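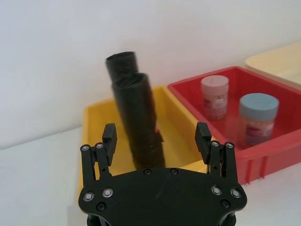
Ticket: wrist view episodes getting rejected on import
Project: Prandatel sorting set, Brenham bench
Opened: 2025-02-19
Status: open, workaround in place

Hi all, me again. I've been recording pick and place demos for the sorting set (bins and trays, small household stuff, the usual) and the Drelura importer keeps throwing out episodes that look perfectly fine to me. Out of 300 I uploaded, 165 went through and the rest came back with "gripper state mismatch." No other detail, which is a bit maddening!

What I tried first: restarted the recorder, re-uploaded the same batch, got the same rejects. Then I recalibrated the gripper with nothing in it. Open and closed values were both good, so I don't think it's the hardware.

Then I sorted the rejects by object, and 39 of the first batch I went through were the black roll. The jars hardly ever fail. So I pulled up some wrist frames and I think I see the problem, or part of it anyway.
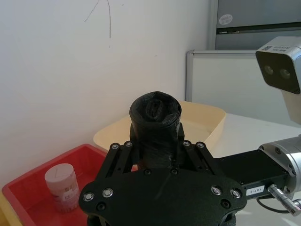 Black roll held upright between the fingers, cream tray behind it.

Black pads, black fingers, black roll. If the importer is checking the logged finger position against what it sees in the wrist view, I can totally believe it can't tell where the finger stops and the roll starts. The roll also squashes a little when I close on it, so the final width is different every time.

Update: I turned off the visual check for that one object and re-imported. Everything came in. Collet's side of the pipeline loaded the files too, and the joint values line up with the timestamps on the ones I spot checked.

I don't want to leave the check off for good though. We need 2,000 episodes for this set and I'd hate to find real mismatches at the end. Two questions: can the width tolerance be set per object? And would it mess up the January episodes if I put light-colored tape on the pads now? I'm holding off on the tape until I hear back, and recording jars in the meantime.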